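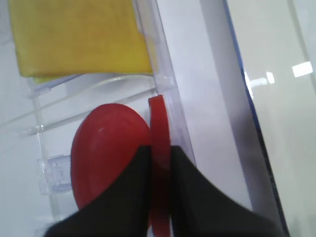 Pliron Kitchen Program
Progress report to the Solberg Fund
Mar 16, 2020

Work this period went into the refrigerator unit, the second of the two units you agreed to pay for. The cupboard unit is finished and needs no more money.

The refrigerator unit covers putting food away, finding it again and clearing out what should not be kept. Door bins and shelf rails get their own lesson, as small items tend to end up there and be forgotten. We rewrote that lesson twice. The first version ran 100 minutes and people lost interest; it now runs 60.

So far 136 people have signed up and 70 have completed both units. The evening group is behind the others – we lost two sessions when the room at Fastgate was double-booked. Those sessions have been moved to April.

Spending is within budget. The delivery from Stumer came in two parts, and the second part was short one set of shelf bins. They have agreed to send the missing set at no charge. We had put money aside for repairs to the door seal and have not needed it. With your approval we would like to move that amount to printing, where costs were higher than planned.

Still to do:
Finish the handout on cut fruit and vegetables
Run the make-up sessions for the evening group
Send you the final attendance list and receipts

We need an answer on the printing money before the handout goes out.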